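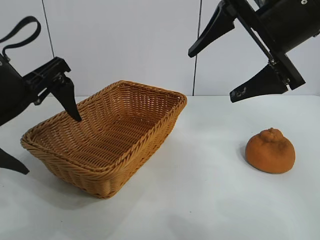

Flemgate cell upkeep, minutes, November 20, 2021
Present: Adanech Weldu (chair), Rachid Ramadan, Yaa Mensah, Tobias Boateng (minutes)
Apologies: Hiu-tung Wan

1. Last minutes. Agreed, after Rachid asked that "sulked" be changed to "faulted."

2. Right gripper. Finger screws retorqued at cycle 342. Yaa wants a check every 100 cycles. Rachid wants a life. Yaa's figure was adopted.

3. Home position. The Kuria script still parks the right gripper lower than the setup sheet says. The sheet dates from May and has been wrong since May. Adanech to correct whichever of the two is easier. 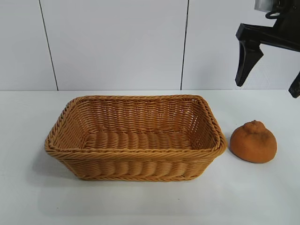
Item 3: right gripper open, basket and fruit on the table.

4. Basket placement. Long discussion – longer than the basket. Tape marks were proposed and rejected, as they were last time. Yaa to try a removable corner jig.

5. Spares. Belay has quoted 116 for a pair of fingers, currency not stated. Tobias to ask, and to sound calm while asking.

6. AOB. The torque driver is still at Cumness. Hiu-tung to fetch it, decided in her absence.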